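Rilavari Robotics Club – Frequently Asked Questions

Updated Tuesday, June 29, 2021

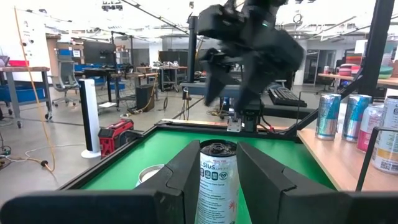
Can in the grip, second arm on the move, four more cans on the shelf.

I get the same emails every time sign-ups open, so I finally sat down and typed out my answers. If yours isn't covered, write to me (Yamila Bravo, I run the evening group) and I'll add it.

Do I need to know how to code?
Nope! About half the people who join have never written a line. You'll pick up some Python along the way whether you mean to or not. If you already code, great, you'll probably find that the gripper doesn't care how elegant your loop is.

What will I be working on?
Right now it's the drinks project, which everybody calls Mollamix. Two arms share one table, and the job is to move cans and cups around without the arms getting in each other's way. It sounds like a weekend's work. We started in May and we're still arguing about how hard to squeeze.

Why drinks cans?
They're cheap, they're all close to the same shape, and you can get more at the corner store on the way in. They also dent, so you find out pretty fast when your grip numbers are off. Tall ones are trickier than they look – grab one too high and it wants to tip.

Can I drink them afterward?
Ask first. Some of them have been dropped a lot. Open them over the sink, please, and I mean that.

How big are the teams?
We keep it to 3 people per team. With four, somebody always ends up watching, and with two it's rough when one of you has the flu. You can sign up with friends or let me place you. I try to put one person who likes wiring with one who likes software, but I don't promise anything.

Do both arms have to move at once?
For your first few sessions, no. Start with one and get it picking up a can and putting it back down where you want it. Once that's boring, add the second arm. Florin Pop has a handout on taking turns versus sharing the space, and it's good, so read it before you come to me with a collision question!

How does the end-of-session contest work?
Each team gets 24 tries at the Mollamix task. A try counts if the can finishes standing up inside the taped area. You can reset between tries, but you can't touch anything once a try has started (yes, catching a falling can counts as touching). The best score so far on the longer Salinas course, where we add up points for speed too, is 253, set by Josefina Ulloa's team. They had 108 at the halfway mark, so don't give up early.

What's Riramis?
It's our logging program. It saves what the arms did and what the wrist cameras saw, so you can go back later and figure out what went wrong. Please name your recordings something useful. "test", "test2" and "test_final_REAL" are all taken.

Is it safe?
Yes, if you follow the rules. Hands stay out of the work area when the arms are powered. One person on each team is on the stop button and does nothing else, no phone, no chatting. Long hair goes up, lanyards and dangly sleeves come off. Mareike Kramer gives the safety talk on the first night and you can't run an arm until you've heard it, even if you heard it last year.

What should I bring?
A laptop if you have one, and closed-toe shoes. We have spares of most other things. Snacks are fine at the desks, just keep them off the robot table.

I missed a week. Am I doomed?
Not at all. Ignacio Retamal posts notes the same night, usually with a few grumpy remarks about cable routing. Read those, ask your teammates what changed, and check the settings before you run anything – somebody has almost certainly moved the table height.

Can my kid come along?
Members have to be 14 or older. Younger kids are welcome on contest night with a grown-up, and they make a terrific cheering section.

Can I work on my own idea?
Sure, after you've finished one round of the club project. Write me half a page on what you want the arms to do and what parts you'd need. Last round somebody asked to fold napkins. It's going slowly, but I love it.

When does the next group start?
I'm still sorting out the room calendar. Get on the mailing list and you'll hear as soon as I know.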